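Hebden Wash Log
A data card for 223 loads of household laundry

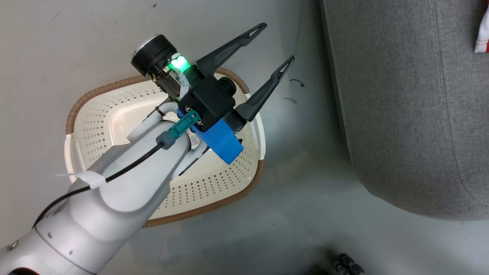

Hebden is a table of laundry. Each row is one load, recorded at one address over a little more than a year, by someone who wanted to know where the socks were going and ended up with a spreadsheet. The socks are covered under Known Problems.

The log started in July as a note on the back of an electric bill. By fall it had columns. It is released here because two people asked for it, and one of them asked twice.

What's in it

There are 223 rows in loads.csv and 43 rows in lost.csv. The first file has everything that went into the washer. The second has everything that went in and was not seen coming out, including one item that was later found inside a fitted sheet and has been left in the file as a warning.

Columns in loads.csv:

load_id: A whole number. Starts at 1. Skips 88, which was typed as 888 and then deleted in a panic.

kind: One of lights, darks, towels, bedding, mixed, regret. The last is used for loads that should have been two loads.

temp: cold, warm or hot, as set on the dial. The dial is the only source for this. Nothing was measured with a thermometer.

spin: low, medium, high. Blank means the setting was left wherever the last person put it.

soap: powder, liquid, or none. There are a few genuine nones. Those clothes came out looking about the same, a finding I would like somebody else to confirm.

minutes_wash: Start to buzzer, by kitchen clock.

minutes_wet: How long the load sat in the washer after the buzzer. The most honest column in the set and the one with the longest tail. The largest value is a weekend.

dried: line, dryer, chair. Chair is a real category.

rewashed: yes or no. Strongly related to minutes_wet, as you would hope.

notes: Free text. Spelling is original.

Columns in lost.csv are load_id, item, color, and returned. Color was filled in from memory and should be treated that way. My memory has a lot of navy blue in it.

How it was collected

Entries were made on paper taped to the side of the washer, then typed up whenever the paper filled. The pen was on a string until the string went through a hot cycle. After that, entries were made with whatever was nearby, and several from that stretch are in eyeliner.

The washer is a Dellix front loader that came with the house. The dryer is a Beltex and is older. Neither has a data port, an app or any opinion about this project. The Dellix was serviced once, between loads 130 and 131, and the wash times before and after that point shouldn't be lumped together. I lumped them together for months and had a whole theory going about water pressure.

Loading and usage

The files are comma separated, UTF-8, one header line each. Any spreadsheet will open them. If yours turns the load numbers into dates, you have my sympathy and no fix.

There is also a small script, flaltico.py, which joins the two files and prints a table of losses by kind of load. Flaltico was going to be a full package with charts. It is nearly 200 lines long, a good share of them comments apologizing to the other lines. It needs Python 3 and nothing else.

Run it from the folder that holds both files. It writes summary.txt in the same place and will overwrite an old one without asking.

Known problems

Loads done by guests are missing. Guests did not care about the paper.

Weight was never recorded. The bathroom scale was tried for a week and gave three answers for the same towels.

Socks are entered as singles in lost.csv up to load 60 and as pairs after that. The change was made late at night and seemed sensible. Please don't publish a trend based on it. I have seen the trend and it is very dramatic.

The notes column has arguments in it. They were settled.

Please don't use this for

Advice on detergent, claims about families in general, or evidence in a dispute with a roommate. It covers one house with hard water and a low standard for folding.

Size and upkeep

Both files together come to less than one decent photo. The notes column holds a bit over 3,000 words, most of them "fine."

There will be no version 2. Corrections to version 1 are welcome if you can prove you were in the laundry room at the time.

License

Public domain. If you find a gray wool sock, left foot, green toe, that one I would like back.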